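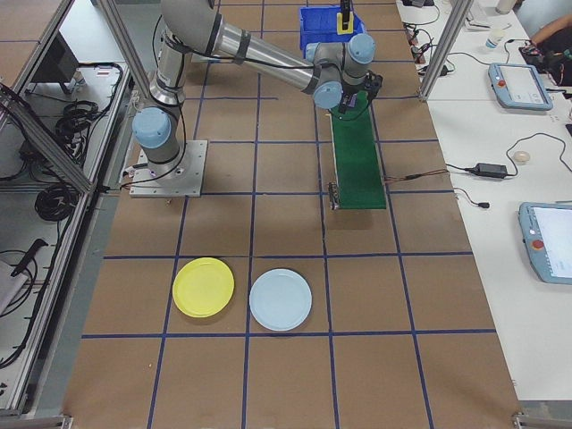 Euan MacLeish: 펜던트 비상정지 눌렀는데 벨트는 왜 계속 돌아? 이거 원인 나올 때까지 자동 모드 금지로 합시다.

동의. 토요일 오전부터 자동 모드 잠금. 이하 경과.

**증상**
- Prirora 셀, 노란 블록 집어서 파란 통에 넣는 사이클. 23번째에서 왼팔이 너무 깊이 내려감
- 손가락 끝이 벨트를 누른 채 보호정지. 알람은 왼팔 펜던트에만 뜸
- 벨트는 그대로 구동. 블록이 손가락에 걸려서 밀림
- Dzifa가 왼팔 비상정지 누름 → 팔은 전원 떨어짐, 벨트 안 섬. 한 5초 뒤에 벨트 전원을 손으로 뽑아서 세움
- 다친 사람 없음. 블록 한쪽 찢어짐, 벨트 표면은 손으로 만져봐서는 이상 없음 (내일 밝을 때 다시)

처음엔 높이 값이 드리프트한 줄 알았음. 영점 다시 잡고 저속으로 내려보니 멀쩡. 두 번 더 해도 멀쩡. 그럼 영점은 아님.

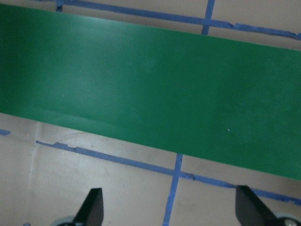 손목캠, 그리퍼 열림. 테이프 격자는 녹색 면 위아래로 보임.

로그 까보니 높이를 손목캠 추정값으로 받고 있었음. 지난번에 Nii가 고정값으로 바꿨다고 했는데 Trandosis 설정 파일이 옛날 걸로 되돌아가 있음. 언제 되돌아갔는지는 모름, 백업 날짜가 다 똑같이 찍혀서 쓸모없음. 추정값이 실제보다 4 mm 낮게 나온 기록 있음. 녹색 면이 화면 대부분 차지하면 특징점이 거의 안 잡히는 듯? 아직 추측. Ebenezer는 조명 반사라고 봄. 둘 다 확인해야 됨.

점심 전에 고정값으로 복구, 저속 재시험. 블록 잡는 데까지는 감. 내려가는 깊이 아직 마음에 안 듬.

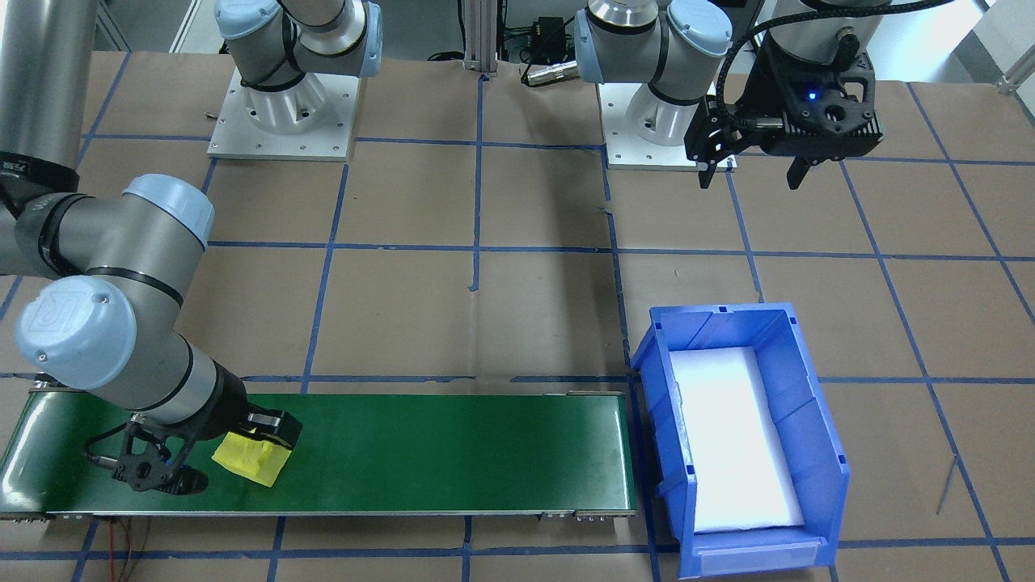
*기록: Nhyira Eshun / 오후, 저속 재시험*

오전 기록 이어서 씀. 집게가 벨트까지 내려가서 블록을 잡긴 하는데 여전히 눌림. 힘 제한 낮추자는 얘기 나왔는데 그건 증상만 가리는 거라 보류. 하강점 다시 티칭하는 쪽으로.

벨트가 안 선 이유는 찾음. 비상정지 회로가 팔마다 따로고 벨트 컨트롤러(Merkport)는 어느 쪽에도 안 물려 있음. 소프트웨어 정지 신호로만 서게 되어 있는데 그 신호 타임아웃이 2000 ms, 게다가 보호정지 때는 신호 자체가 안 나감. 비상정지 때도 마찬가지. 배선도에는 연결된 걸로 그려져 있음!! 도면 믿고 실물 확인 안한 건 내 잘못. 펜던트도 서로 독립이라 왼쪽 누르면 오른팔은 그대로 살아 있음. 이것도 도면하고 다름.

Nii한테 물어보니 Villaseñor에서 안전 릴레이 받아놓은 게 창고에 있다고 함. 접점 수 맞는지 확인 안됨. 안 맞으면 새로 주문하고 그동안은 벨트 없이 수동으로만.

통 위치도 같이 봄. 놓는 쪽은 오늘 문제 없었지만 통이 테이프로 고정된 게 아니라서 건드리면 바로 틀어짐. 왼팔이 벨트 밀었을 때 통도 건드렸을 수 있음. 확인 불가, 영상 저장이 그 전에 끊김.

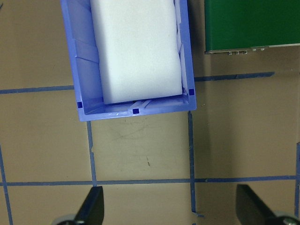
## 남은 일

1. 비상정지 하나로 양팔 + 벨트 다 떨어지게 배선. Ebenezer, 나
2. 배선 후 펜던트 두 대 각각 눌러서 시험. 보호정지도 따로 시험할것
3. 설정 파일 누가/뭐가 되돌렸는지. Nii
4. 하강점 재티칭, 손목캠 높이 추정은 꺼둠
5. 배선도 수정본 셀 옆에 붙이기
6. 찢어진 블록 버리지 말 것, Dzifa 서랍에 있음

1, 2번 끝날 때까지 자동 모드 잠금 유지. 키는 Euan한테. 저속 시험할 때도 한 명은 벨트 전원 플러그 옆에 서 있기.

릴레이 접점은 월요일에 보고 여기 밑에 적겠음.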